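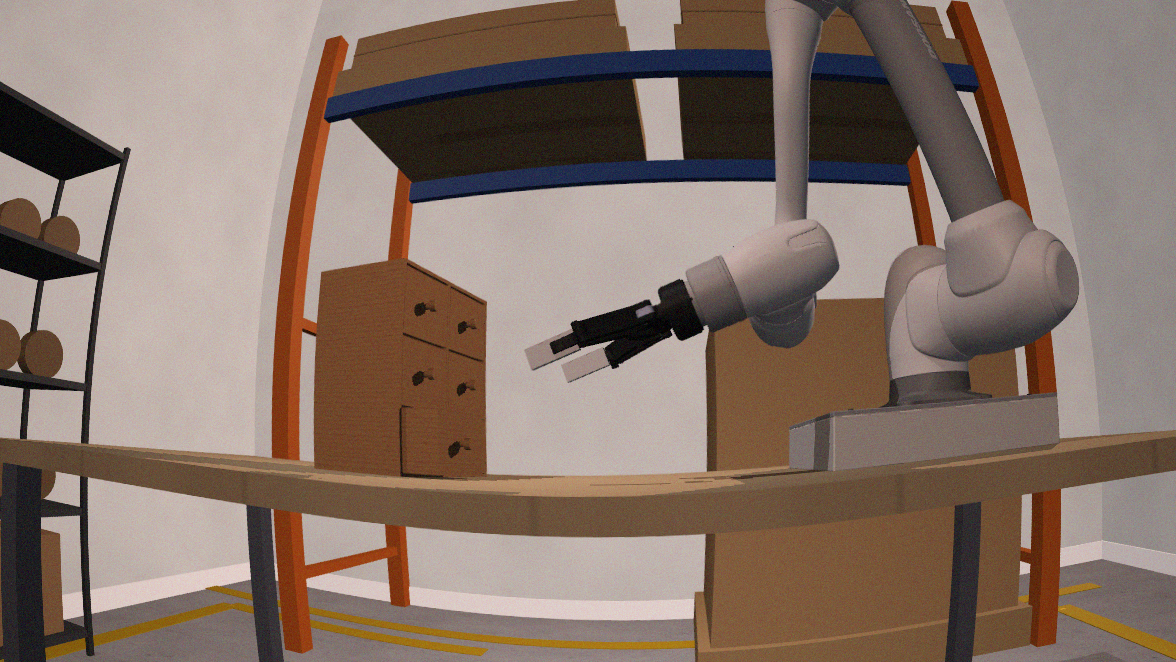
The drawer cabinet in the Milby workshop scene, with the gripper over the bench.

Setting up collision objects for the cabinet

Kiten plans against whatever is in the planning scene, so each drawer has to be its own object before you ask for a pull. If you load the cabinet as one block, the planner rejects every grasp on a knob.

1. Open the scene file and find the cabinet entry. Change its type from mesh to articulated.

2. Reload the scene and check the object tree. The six drawers should be listed under the cabinet as separate links.

3. Set the padding on the drawer fronts to 2 mm. The default is larger and closes off the gaps.

4. Add the bench top and the front rack uprights as static boxes. The large cartons on the rack can share one box.

5. Allow contact between the fingertips and the knob you want, and leave all other pairs on.

6. Plan to the pre-grasp pose with a limit of 200 attempts. On our build this takes nearly 900 ms.

If the planner returns error 1474, the start state is in collision. Open the contact list and look for the pedestal and bench top, which touch by design. Add that pair to the ignore list and plan again.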